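Pevier moves its sign-in away from passwords

Wednesday, February 6, 2019

Pevier, the messaging service used mostly by clubs and small trade groups, will stop asking new members for a password in March. Accounts opened after that will be tied to a phone number, with a one-time code sent by text or read out in a call. Existing members can switch or stay as they are.

Wanpen Pongsiri runs the sign-in team. She has worked on account recovery for 9 years, the last two of them at Pevier, and she describes the change mainly in terms of support load.

"We had 609 open recovery tickets at the end of last month," she says. "The great majority were people who had the right email address and the wrong password, or an email address they could no longer read. The phone number was already on the account in most of those cases. We were holding the answer and not using it."
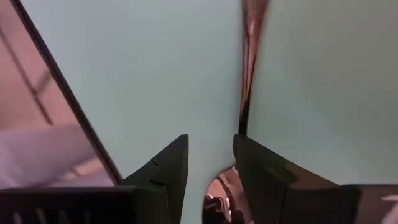

Close against a pale mint-blue surface.

The new flow has two steps. A member types a number, receives a code and enters it. The code lasts 11 minutes, longer than is usual. Pongsiri says the figure came from delivery logs. Texts to some rural networks were arriving after a five-minute code had already lapsed, and members then asked for a second code and typed in the first.

"When two codes are live at once, people pick the wrong one," she says. "So a new request now cancels the old code, and the screen says so."

Nicanor Quezada wrote the part that deals with recycled numbers. Phone companies hand old numbers to new customers, and a service that trusts the number alone may let a stranger into somebody's account. Pevier's answer is a waiting state. If a number has been quiet for 235 days, a correct code does not open the account. The member must also confirm from a device that has been signed in before, or give the name of a group they belong to and have one of its admins approve them.

"It is slow, and I accept that it is slow," Quezada says. "The person coming back after most of a year can wait until the evening. Handing over their messages can't be undone." 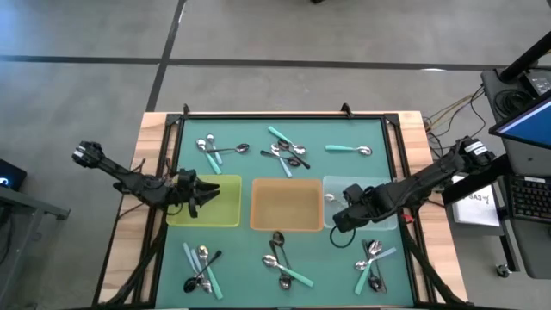 He is less settled on the matter of shared phones. In Tomanano, where Pevier has many of its family groups, one handset may serve a whole household. The old system allowed several accounts on one number, as each had its own password. The new one allows three, and shows a list of display names once the code is accepted. Anyone in the house can then open any of the three. A short PIN can be set on each account, but it is off by default.

"I argued for it to be on," he says. "The trial group in Pacheco forgot the PIN at the same rate they had forgotten the password, so we would have been back where we began."

Codes by text have a further weakness, in that a number can be moved to another SIM by someone who talks a phone shop into it. Pongsiri does not dispute this. Group admins, who can remove members and read join requests, will be asked to add an authenticator app as well. Pevier has tested its own flow with Mistix, a small code generator that works offline, though any app of the same type should do.

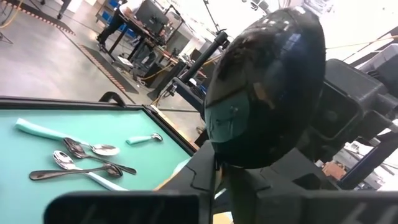
Spoons on a tray, some with mint-coloured handles.

On privacy, the number will be hidden from other members unless they already have it in their contacts. Contact matching is a separate setting and is not switched on by signing in. Pongsiri says the two were joined in an early build and were pulled apart after complaints from testers.

"People gave us a number to get in. They hadn't agreed to be found by it," she says.

Members who want to switch before the change can do so under Account, then Sign-in, then Phone. The old password keeps working until the first code has been accepted, after which it is deleted. Anyone changing their number should add the new one before giving up the old SIM, as the confirmation code goes to both.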